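Two Arms, One Gearbox: Speaker Notes
Grirkdale robotics club, open evening, May 2023
Aliki Manolakis

(Say hello. Wait for the folks at the back to find chairs.)

Good evening, everybody, and thank you for coming out. I'm Aliki, I look after the student side of the Domholm project, and I promised the students I'd keep this to 12 minutes, so somebody please wave at me if I start telling the story about the bus again!

We began in February with cloth. Everyone wants to start with gears, but cloth teaches you how to think about where a finger is and how wide it's open, and it forgives you when you get it wrong (mostly). The fingers have a rough black pad on the inside, and the students spent a good long while arguing over how close to come to the edge before closing. 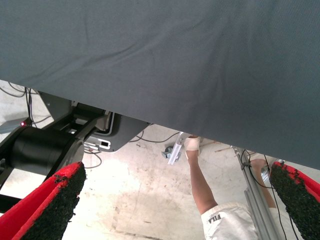 Open fingers at the edge of the gray fabric, with the workshop floor beyond.

(Pause. Let them look.)

Now, that hem looks straight until you try to line up with it. A little slope from left to right and your nice tidy plan wants redoing. The students wrote 50 short practice tasks for this part alone, and I'm so proud of the notebook they kept, which is on the side table if you'd like to leaf through it afterward. Creases get their own chapter, and so do the places where the cloth sags away from you. 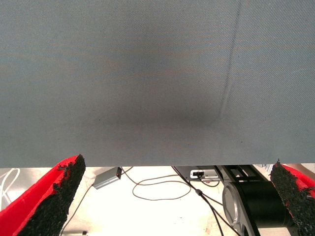
Part two: the gears

(Take a sip of water. Slow down here.)

The gear task is called Tirnlow, after a street one of the kids grew up on. Two arms face each other over a dark cloth, with small metal gears to handle and a red finger on the gripper to do it with. A gear lying flat gives you very little to get hold of, so we talk a lot about approach, and about which arm ought to go.
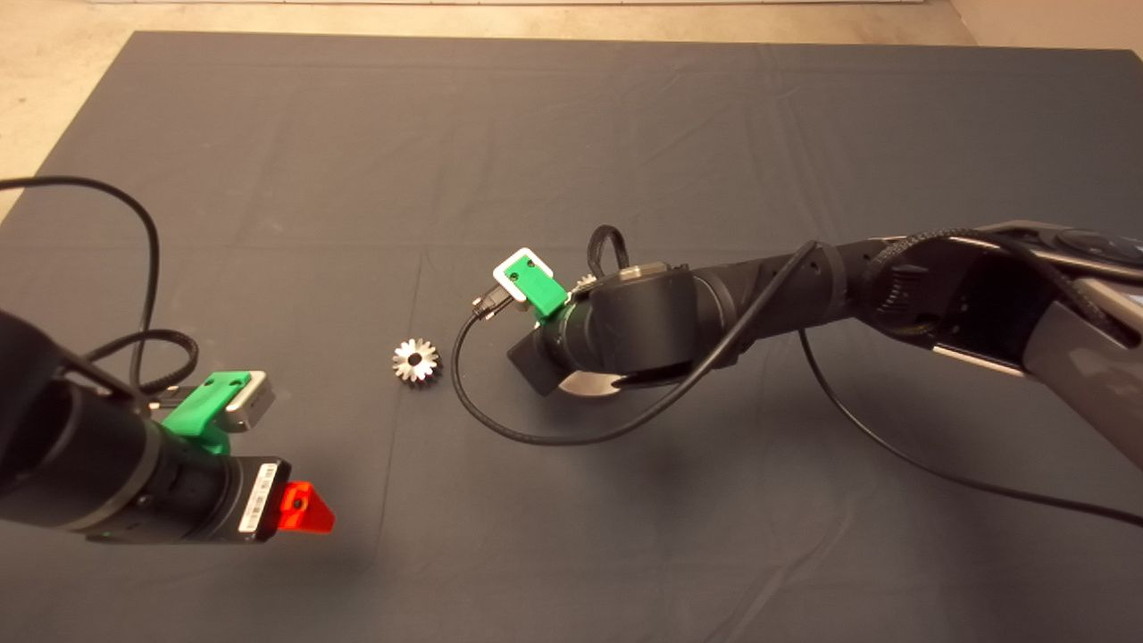 Mạch asked at rehearsal why we don't let one arm do all of it, seeing as two arms only give you two chances to bump into something. It's a fair point, and we argued about it all through lunch! My answer is that sharing a table is the lesson.

(If time is short, skip to the plate.)

The round plate has a big hole in the middle and a peg standing up on one side, and the gears come in from wherever they happen to be lying. We give beginners the loose ones first.

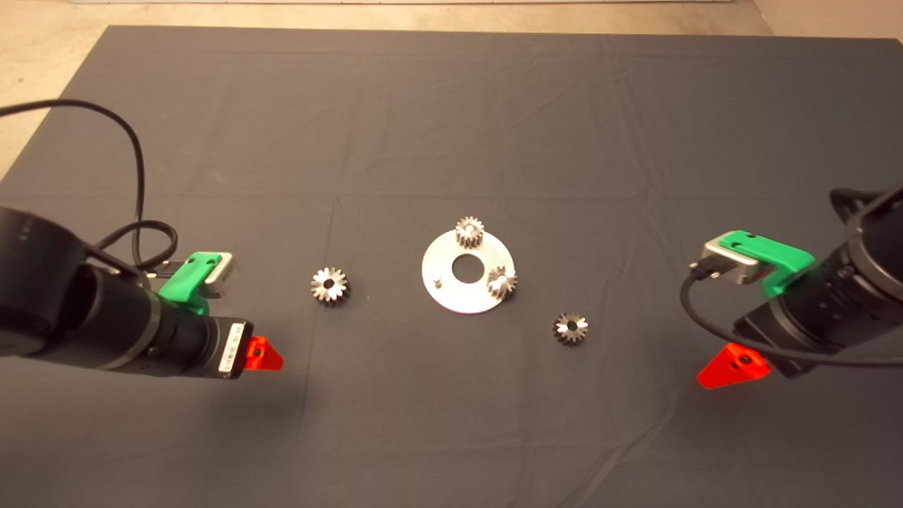
A parent wrote to us afterward that her daughter now lines up the silverware by eye before dinner, and could we please run the class again in the fall. We'd love to. Sign-up sheets are by the door, and I'll take questions now.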